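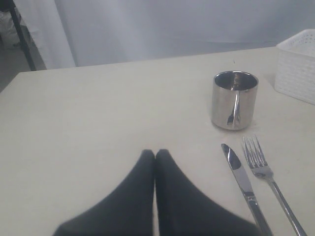 Jhair Zapata asked after the last lecture whether the fork was really as late to the English table as I'd made it sound, or whether I was just enjoying the story. A bit of both! I do enjoy the story, but it holds up pretty well, and these notes are my attempt to answer properly and get you ready for the seminar at the same time.

Lecture 4: Knife, spoon, fork
Everyday Things and How We Got Them

What was on the table before forks

Start with the knife and the spoon, since everyone had those. For most of the Middle Ages a guest was expected to bring a knife along, worn at the belt, and it did everything: cutting, spearing, lifting food to the mouth. It had a point because it needed one. Spoons are older still (shell, horn, wood, later pewter and silver) and for poorer households a wooden spoon might be the only piece of tableware a person could call their own. Think about what people ate. Pottage, porridge, broth with bread in it. You don't want a fork for pottage.

And then fingers, of course. Please don't picture a free-for-all. Conduct books are full of rules about fingers: which ones to use, how to wash them, not to put them back in the shared dish after licking them, not to wipe them on your coat. People who ate with their hands had manners about hands, lots of them, and I find these books a joy to read. There's a selection in the reading pack. Do read the bits about napkins.

Forks did exist. Big two-pronged ones were kitchen and carving tools, for holding a joint still. Small ones turn up in rich households for sticky things, preserved fruit in syrup mostly, where fingers would make a mess nobody wanted. So the object was known, it just wasn't what you ate your dinner with.

Italy, and the long wait

The eating fork takes hold in Italy well before it does further north. Pasta is the usual explanation and it's a good one, though I'd treat it as part of the picture. The Byzantine world had table forks earlier, and there's a famous tale of a Byzantine bride in Venice being scolded by churchmen for hers. The story was passed on and improved by people with an axe to grind, so handle it with care and look at who is telling it.

English travellers met the fork in Italy and came home with mixed feelings. One of them published an account early in the seventeenth century, took to using a fork himself and was teased by his friends for it. I love this detail, and it's worth slowing down over, because teasing is evidence. You can only tease someone for something your other friends don't do.

After that it creeps in over more than a hundred years. Two prongs first, straight, rather like a miniature carving fork. Then three, then four, with a curve, so the thing can scoop as well as stab. Try eating peas with two straight prongs some time and you'll understand the pressure for change.

Meanwhile the knife was losing its point. If the fork does the spearing, the knife tip has no job, and through the eighteenth century table knives get rounder and broader at the end. English ones in particular grew a wide blade you could eat peas off, which people cheerfully did. I'd like you to hold on to this: the shape of one tool shifted because another had arrived next to it. We'll meet the same thing again with cups and saucers in Lecture 6.

The Flonley inventories

Now for something closer to hand. When a person died and left goods worth arguing over, neighbours went through the house and wrote down what they found. Flonley parish has a lovely run of these lists, 326 of them, and the transcripts are kept in the Tkachuk Collection at Fernelholm library. They cover the very period we care about. Forks are named in 17. Spoons are in nearly all of them.

Seventeen! I was thrilled when I first saw that figure and then, as you should, I got suspicious of it. The appraisers were valuing things, and cheap things were bundled together. "Some small things in the kitchen" could hide any number of forks. A "case of knives" might have had forks in it from the start. And the lists lean towards people with property. So the seventeen are households where somebody thought forks deserved a word of their own, and that is a narrower thing than households with forks.

The earliest of them belonged to an innkeeper, which delights me. We tend to assume fashion drips down from the great house, but an inn has travellers coming through with their own habits, and they'd expect to be served accordingly.

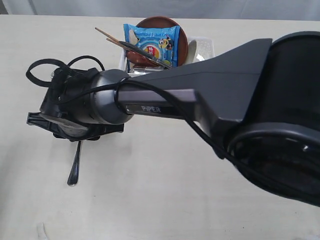
A comment left under the online version of these notes says that I'm too quick to make the fork a matter of fashion, and that cleanliness deserves more room: surely people took it up to avoid eating from a dish that everyone had touched? It's a fair challenge and I've gone back and forth on it. My trouble is the timing. The worry about germs belongs to the later nineteenth century, and by then the fork had long since won. Earlier writers do talk about disgust, greasy fingers, stained cuffs, but the language is about giving offence to the company. You may well want to argue the other side in your essay, and I'd welcome it.

Materials, quickly

Silver for those who could afford it, and silver has the great advantage that it doesn't make food taste odd. Steel prongs with bone, horn or wooden handles for many others. Steel reacted with vinegar and fruit and needed constant scouring, hence fish knives and fruit knives in silver or plate. Electroplating in the nineteenth century brought the silver look to far more tables, and that is when the sets swell: fish forks, oyster forks, pastry forks, pickle forks. Stainless steel, in the twentieth, ended the scouring. If you've a grandparent who remembers the knife-cleaning machine or the powder, ask them!

For the seminar

Read the conduct book extracts and the transcripts numbered 16 and 134. The first is the innkeeper, the second a widow with a great many spoons and a very grand bed. Come with one thing you think the appraisers left out and your grounds for thinking so.

There's also a short piece on handles in Ineo, the department's student magazine, July issue. Optional, but the part on bone is excellent.

Essay titles are due to me by 10th January. If you're stuck between two, send both.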